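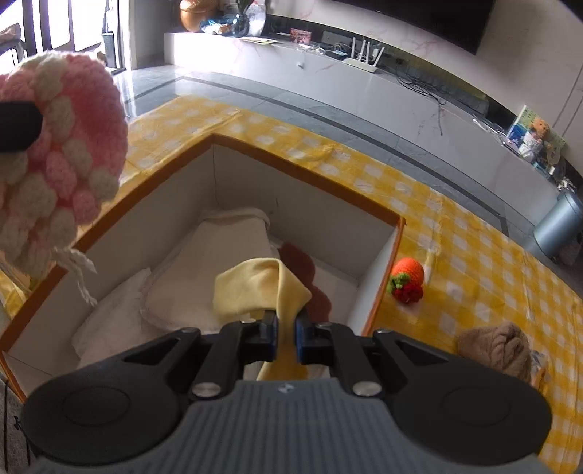
December 20, 2020. The boiler went again before breakfast, so I put on two sweaters and called the Soylu service line. I was on hold for most of an hour. While I waited I went through the kitchen drawers and wiped them out, and I found one of the pale yellow cloths I thought I had used up. It's a soft one, good on glass, so I did the window over the sink too. The man who finally answered said the part is in Nultside and could be here in two days. The part is 200 and the visit is 70. I said yes.

Walked down to Zillari for bread and onions. They had a line outside, everyone standing apart on the tape marks, and it moved slowly. No rye left. I bought the seeded loaf and a bag of walnuts that I didn't need.

After lunch I worked on the family letters. I am up to letter 329, the one from Paltari about the flooded cellar and the pears. The handwriting gets smaller toward the bottom of each page and then runs up the margin — I had to turn it sideways under the lamp. Two words I still can't read. One could be "cousin" or "cushion," and the sentence makes sense either way. I left a blank and typed the rest. If I keep going like this I should finish the second bundle before the end of the winter, though I said the same about the first.

The electric heater in the back room works but it smells of dust. I moved the desk closer to it and ran the cord behind the bookcase. Must remember to switch it off at night.

Soup again for supper, with the onions. Called my sister and we agreed there would be no visiting this year. She is mailing the fruitcake. I haven't sent hers yet — the post office closes early, so it will have to be in the morning.

Snow on the back steps at nine. Put salt down.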